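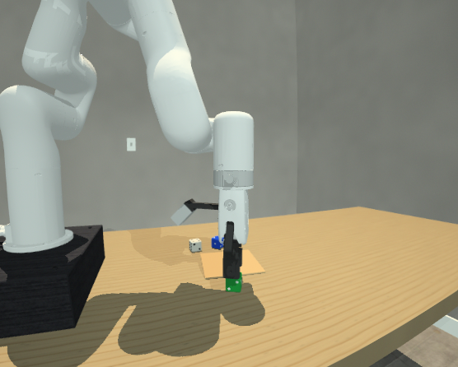 I went to the September open day at Josell because my neighbor Treasa Moynihan had a spare ticket and because I had been told there would be soup. Josell is a small outfit on the second floor above a tile showroom, and what they do, as far as I can report after an afternoon of nodding, is teach robot arms to pick things up. Most of the teaching happens in simulation, so the first stop on the tour was a big monitor with a computer-made room on it. There was a white arm, a wooden table, three dice and a flat orange mat. The gripper was pointing straight down at the green die, and eleven adults in visitor stickers were leaning forward as if there were money on it.

The person running this part was Kelechi Garba, who has the calm of someone who has explained the same thing since ten in the morning. The job, he said, was to put a die on the mat. Any die, you tell it which. A man behind me asked why dice. Kelechi said they're cubes, they come in colors, and you can tell which way up they are. The man seemed to want more than that.

I should say that I arrived with opinions. I spent nine years at a parts warehouse where Brisilov conveyors broke down every time it rained, and my feeling about automation is that it is a way of moving the problem to wherever the youngest employee is standing. I had planned to be quietly superior all afternoon. What threw me off was the shadow. The arm in the simulation throws a huge dark one right across the front of the table, and I asked, in the voice of a person catching somebody out, why anyone would bother with a shadow in a room that doesn't exist.

Kelechi looked pleased for the first time. The pretend room has to have bad light in it, he said, or the software goes to pieces the first time it meets a real lamp. So they mess with it. They move the light, change the grain on the table, swap the wall for a different gray. They had run the dice task 564 times since the night before, each one slightly different. I asked how many had worked and he said "a good number," which is what I used to say about the conveyors.

There's a light switch on the wall in the simulation, by the way. Or a wall plate with something switch-like on it. I asked if it did anything. It does not. Somebody had just thought a wall ought to have one. I've thought about that more than anything else I saw that day.

From there we were walked down the hall to the real thing, which they call Danladi. I assumed this was an acronym and spent a while trying to work it out before Unnur Norðdahl told me it was just a name the first batch of interns picked, and that the interns had all since gone to better-paid jobs. Unnur is in charge of hardware. She made us stand behind a strip of yellow tape and told us, twice, not to put anything on the table, and then looked at Treasa's tote bag until Treasa moved it.

Danladi's first attempt at a real die was perfect. It came down, closed, lifted, swung over and let go, and there was applause. I applauded too. It's very hard not to. I have never once clapped for a person putting a small object down on another object, and I include my own children, who took considerably longer to learn it.

The second attempt was not perfect. The gripper came down a hair to the side, pinched a corner, and the die shot off the table and under a filing cabinet. You never saw a group of people cheer up so fast. The whole mood of the tour changed. Strangers began talking to each other. The man who had asked about dice got down on his knees with his phone flashlight and had to be asked to come back behind the tape.

Unnur wrote something in a notebook and took another die out of a coffee can. The can was full of dice. I'm going to let you draw your own conclusions from the size of the can.

After that there was a talk. The talk was by Chidubem Yusuf, one of the two founders, and was advertised as 17 minutes, a number so precise that I started a timer. It ran to forty. I don't hold it against him. He had a slide titled "Why Grasping Is Hard" and I went in thinking it isn't, I've been doing it all my life, and came out holding my paper cup with a kind of nervous attention. He said that when you pick up a cup you've already made a lot of guesses about how heavy it is and how slippery and where the edge is, and you only notice when one of them is wrong. I then noticed that my cup was empty and had been for some time.

There was a question period, and I'll give you the highlights. A woman wanted to know if it could fold sheets. No. A boy of maybe ten asked if it could cheat at dice, and Chidubem said it could barely play fair, and got the biggest laugh of the afternoon. Somebody from a company called Cineck asked a long question that was mostly about Cineck. I asked how much the arm cost and was told it was leased, in a tone that closed the subject.

Then Naomi Laizer, who does the office side and I suspect keeps the whole place standing, let visitors take a turn at the simulated version with a game controller. You get one try. There was a scoreboard. I'd like it on record that I have a shoulder thing, that the controller was set up for someone with smaller hands, and that depth is very hard to judge on a flat monitor. I came down with great confidence about two inches in front of the die and gripped the air. Naomi said lots of people do that. Treasa, who has never played a video game in her life and holds her phone like a slice of pizza, put the blue one on the mat first try and is now unbearable.

According to the board by the door they had 288 people through over the whole day, which is a lot for the second floor of a tile showroom with one bathroom. The soup was lentil. It was fine. It was served by a human being with a ladle, who missed my bowl slightly on the first pass and corrected on the second, and I caught myself watching her wrist.

They're doing it again in spring and Naomi put me down for the mailing list. Treasa has asked whether they keep the scores.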